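FOR RELEASE 7th April

Kallton shared workshop puts its hand-held gripper plans out for anyone to build

KALLTON: I've been asked to keep this short and sound official, and I'm going to manage one of those at best. The Okico hand-held gripper is finished enough to share. As of this morning the print files, the parts list and the build notes are all free to download from the Kallton workshop page, and you're welcome to build one, change it, break it and tell us how you broke it.

If you haven't been following along, Okico is the project I started on my own kitchen bench last November and then dragged down to the workshop when the printer noise got to be a bit much at home. It's a two-fingered gripper you hold and work yourself, with a mount for a camera that looks down past the fingers. You pick things up with it, the camera records what the fingers did, and the recordings are what we'll use to teach our little arm to do the same jobs. The arm is called Urnness (named after a boat, long story) and it lives on the back bench under a tea towel.

The version going out today is the Kramer hand. We name each hand design, and Kramer is the first one I'd happily give to somebody who's never touched a printer. The fingers and body are printed plastic, ours in dark green as that's the colour we had the most spools of. The bolts go into brass threaded inserts that you press in with a soldering iron, so you can pull the whole thing apart on a Sunday-afternoon sort of whim without chewing out the holes. I learned that one the hard way on the first design, where I was driving screws straight into the plastic and wondering why everything rattled!

The finger pads took the longest by a mile. Bare plastic on a smooth food container is hopeless, it just skates. I tried rubber bands, bathroom sealant and the palm of an old gardening glove before I settled on boxy pads with a foam face, and those are what's in the files.

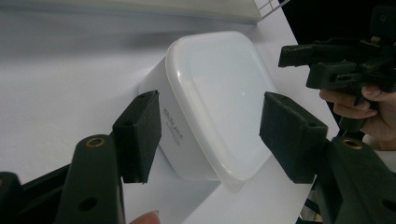 We've been practising mostly on kitchen stuff, and my favourite test is still to pinch a container with its lid on a lean and see whether I can set it down flat without letting go. It's a fiddly move. You find out very quickly if your two fingers aren't meeting square, and the build notes have a whole page on shimming them that I'd ask you to please read before emailing me.

Some figures, seeing as this is a press release. The parts for one hand came to 123 dollars at our end, camera not included, and the printed pieces weigh 177 grams before you add any metal. Our target is 2,000 recorded pick-ups before we let Urnness have a proper go on its own. We'd love to have other workshops pitching in with theirs, and the notes explain how to label a recording so it can be added to the pile.

A couple of things I'd rather say up front. The trigger spring is stiffer than I'd like, and if you've got small hands you'll want the shorter handle, which is in the folder marked "extras". The files are set up for a fairly ordinary home printer, but the body is a long print, so start it in the morning. And don't swap the inserts for a different size to save a few cents, as the holes are modelled for the ones on the list and the walls around them are thin.

We'll be running 2 build nights at the Kallton workshop for locals who want a hand getting started (sorry). Bring your own printed parts if you can. If you can't, let us know ahead of time and we'll put a set on for you at the cost of the plastic. Soldering irons, hex keys and biscuits are supplied. Kids are welcome with a grown-up, and the iron stays with the grown-up.

Next on my list is a softer trigger and a narrower set of fingers for cutlery, which the current pads are too chunky for.

Media and general enquiries: please use the contact form on the Kallton workshop page and put "Okico" in the subject line. I answer them myself, usually after dinner.

ENDS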